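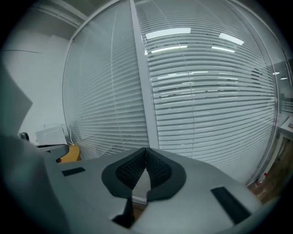 The finger pads on one of the hand-held grippers, in the office at Avitden.

Members who signed up for the September visit to Avitden spent a Friday afternoon at the company's office, where staff showed how they record hand movements for training robots. The group was split in two because the office is small. The first half went in at 1 p.m. and the second at 2:30 p.m. Both groups got the same program.

Avitden does not build robot arms. It collects recordings of people doing ordinary jobs with their hands and supplies them to companies that do build arms. The person doing the job holds a gripper in each hand in place of using bare fingers. A camera on each gripper records what is in front of the fingers, and a further camera is worn on the head.

The visit began with a short talk in the kitchen, which ran over. The speaker explained that a robot arm fitted with the same kind of fingers can learn from these recordings, and that a person with two grippers can work in a furnished room without any arm being brought in. The company now has 4,000 finished recordings from this office and a second one run by its partner, Stillov. Of those, 1,537 were made since the spring. Each one covers a single task from start to finish. Most of the tasks are things like moving an item from one place to another, opening a box, or tidying a surface.

We then moved to the rooms. Visitors were asked to stay behind the person recording and to keep their voices down. The demonstration was done seated, with the grippers held low over the floor, and the staff member took her time with it. The grippers are bulkier than most of us had pictured. The finger pads are black with a textured mesh panel set inside a smooth rim, and they close to a narrow point at the top.

Several people asked about the camera picture. The lens is a fisheye, so straight lines come out bent. Window blinds are a good test of this, as the slats curve across the whole picture. We were told the bending is corrected by software later on, and that the wide view is worth having because it keeps the fingers and the room in the same shot. One visitor asked whether glass and reflections cause trouble. The answer was that they can, and that the company records in rooms with windows and glass walls on purpose, so that the robots do not only learn from plain backgrounds.

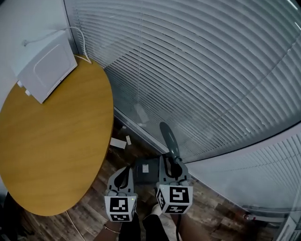 Both grippers in use during floor work, with the marker cubes showing.

The cubes with black-and-white square patterns drew the most questions. Each gripper carries one. The patterns are there so that the head camera can work out where the gripper is and which way it is turned. If a sleeve or a knee covers the patterns for too long, that part of the recording is marked for checking. Staff said people learn quickly to keep the cubes in view, and that the harder habit is to stop reaching in with a free finger to help.

After the demonstration, visitors could try the grippers for themselves with the cameras off. The practice task was to pick up a small item, turn it over, and put it back down. It took most of us several tries. Flat things on the floor were the worst. The staff suggested tilting the whole wrist and coming in from the side, and this did help.

The second half of each session was about checking. Every recording is watched by one person before it is passed on, and 48 are pulled out each week for a second look. Common reasons for rejecting one are a dropped item that rolls out of view, a cable caught on something, or a task that was stopped early. Drops that are picked up again are kept. The buyers want those, we were told, as a robot also has to learn what to do after a miss.

There was some discussion of privacy. Avitden said that faces are blurred and that people who lend their homes for recording can ask to see the footage first. A question about pay for the people doing the recording was answered only in general terms, and the company has promised to send us something in writing. We will print it if it arrives before the next issue.

The next visit on the list is to Bisgaard, where the plan is to see a packing line with robot arms at work. Places are limited to one group. Closed shoes are required and there are stairs. To put your name down, reply to this newsletter or use the sheet by the door at the Isik meeting room. Members who were on the waiting list for Avitden will be offered places first.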